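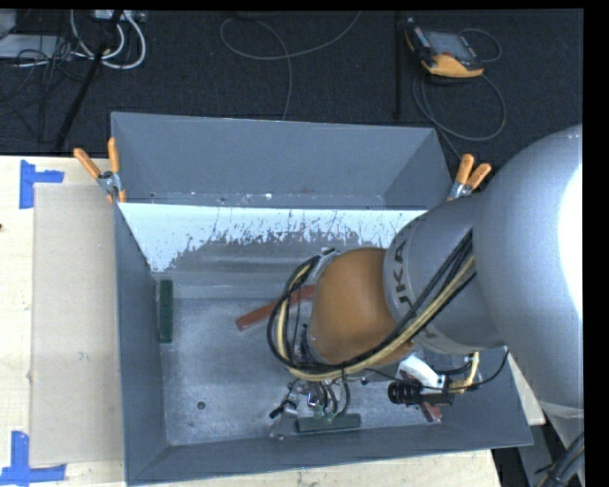 Photo: Masaru Oda / Ranberg

Print this page | E-mail this page
2 comments | 14 shares

Section 2: Setting up the block bin
By Ok-hee Noh
3/1/18

Your Ranberg bin is a metal bin with sloping walls, and it will outlive most of the things you put in it. It needs very little from you apart from a table and some common sense. The table is not supplied.

Before you start

Find a flat tabletop that you don't mind marking. The bin is heavier than it looks on the order form, and the people at Arnbridge who chose a French-polished sideboard have asked us to mention this.

1. Lift the bin with both hands under the rim. One hand and a hopeful expression will not do.

2. Set it down away from the table edge. Don't drag it into position. Lift it again and move it, however tired of it you are by now.

3. Press on each corner in turn. If the bin rocks, fold a piece of card under the low corner. The Bristix instruction sheet makes a good thickness once you have read it, or once you have decided not to.

4. Wipe the inside with a barely damp cloth and dry it straight away, paying attention to the ledge along the back, where dust goes to retire.

Note: Scuffs and streaks on the walls and floor come with use. Please stop ringing us about them. The small round hole in the floor belongs there too and should not be filled with putty, chewing gum or, in one memorable return, candle wax.

Putting the blocks in

5. Lower the blocks in by hand. Tipping them out of the box is quicker and sounds like a car accident.

6. Spread them over the floor of the bin. Green and reddish blocks may be mixed as you like. Lengthwise, crosswise and diagonal are all fine — there is no correct pattern, although Mr Oda has views.

7. Check that no block is propped on the slope at the back. It will slide down eventually, usually while you are holding tea.

CAUTION: Keep fingers off the rim while long blocks are going in. They swing further than you expect.

Spares

Replacement blocks are part 2719, sold in bags of 124. We know that is a lot of blocks. The smaller bag was discontinued in September and we have roughly 1154 complaints on the subject, so yours will be in good company. Customers with the older Mazandarani bin should order the same part and ignore the label.

For cleaning and storage, go to Section 3.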